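Grenov Home Length Kit
Section 5: Measuring Hair for a Record Claim

Read this section all the way through before anyone picks up the tape. The kit is simple, but a record claim is decided by a strip of marked fabric held against a person's head, and there is plenty of room for things to go wrong.

What you need

The Grenov tape, still on its reel. The reading card. The two flat clips. A wide-toothed comb, which does not come with the kit. Two witnesses who are not related to the claimant and are able to agree on a number. The claim form from the Onuoha Register of Long Hair, edition dated 8th January. Older editions have no box for layered hair and will be sent back to you, slowly.

5.1 Before the day

1. Wash the hair the day before, with whatever you normally use. Conditioner is allowed. Styling products that promise "length" are also allowed, and will make no difference.

2. Let the hair dry completely. Wet hair stretches, and the Register knows it.

3. Remove extensions, braids, beads and ribbons. If it was bought, it does not count.

4. Do not trim the ends to "neaten them up." We get a letter about this every September.

Caution: Do not straighten the hair with a hot iron on the day. The Register accepts natural curl pulled gently straight by hand. It does not accept the smell of scorching.

5.2 Setting up the tape

1. Unroll the tape on a clean floor and leave it flat for 20 minutes. It has been wound on a reel since it left the Dondard works and needs time to get over it.

2. Check that the metal tab at the zero end is firmly attached. If it wobbles, stop and ask for a replacement. Do not glue it. A glued tab moves the zero, and a moved zero voids the claim.

3. Fit the reading card onto the tape with the arrow facing the numbers. The card slides both ways. If it slides only one way, it is on backward.

4. Put all pets in another room. The Feline cover supplied with the Plus kit protects the tape during storage only. It does not protect the tape from an interested cat while hair is being drawn slowly along a floor.

5.3 Taking the measurement

The claimant may stand or lie face down. Standing is better for hair that stops above the ankle. For anything longer, use the floor, a clean sheet and a pillow.

1. Comb the hair from the ends upward, in small sections. Allow more time than seems reasonable, then add some.

2. Find the hairline at the center of the forehead. This is your starting point, even though most people's instinct is to begin at the crown. The instinct costs them several inches.

3. Hold the metal tab at the hairline with one finger. Press lightly. The claimant will have to go home with that forehead.

4. Lay the tape back over the top of the head and down the length of the hair, following its natural fall. The tape should touch the hair all the way. It should not bridge the gap at the neck.

5. Clip the tape to the hair at the shoulder blades with the first flat clip, and again near the ends with the second.

6. Slide the reading card down until its lower edge meets the last point where the hair is still a recognizable lock. A single heroic strand does not count.

7. Each witness reads the number separately and writes it down without speaking. Sighing counts as speaking.

8. Remove the clips, comb again, and repeat steps 2 to 7 until you have three readings.

Note: If the three readings differ by more than half an inch, start over. If they differ by more than five inches, check that you have been measuring the same person.

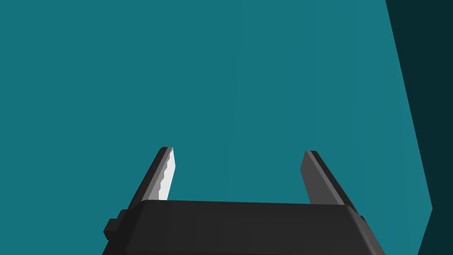

5.4 Filling in the form

1. Enter all three readings in inches. The Register uses the middle one. It does not use the nicest one.

2. Round down to the nearest quarter inch. A reading of 79 and a bit goes in as 79, however the claimant feels about the bit.

3. Both witnesses sign in ink. The claimant signs last.

4. Mail the form within 24 days of the measurement. Late forms are treated as a new claim, and the hair has to be measured again from the start.

5.5 If something goes wrong

The tape twists. Unclip it, lay it flat, begin again at step 2. Do not try to untwist it while it is attached to somebody.

The card sticks. Wipe the tape with a dry cloth. The usual cause is conditioner.

The claimant sneezes. Discard that reading.

The witnesses disagree. Use a third witness. Keep the original two on speaking terms if you can, as you still need their signatures.

5.6 Storage

Wind the tape loosely with the numbers facing out. Keep it away from radiators and direct sun. Remove any hairs caught in the reel with tweezers before closing the case.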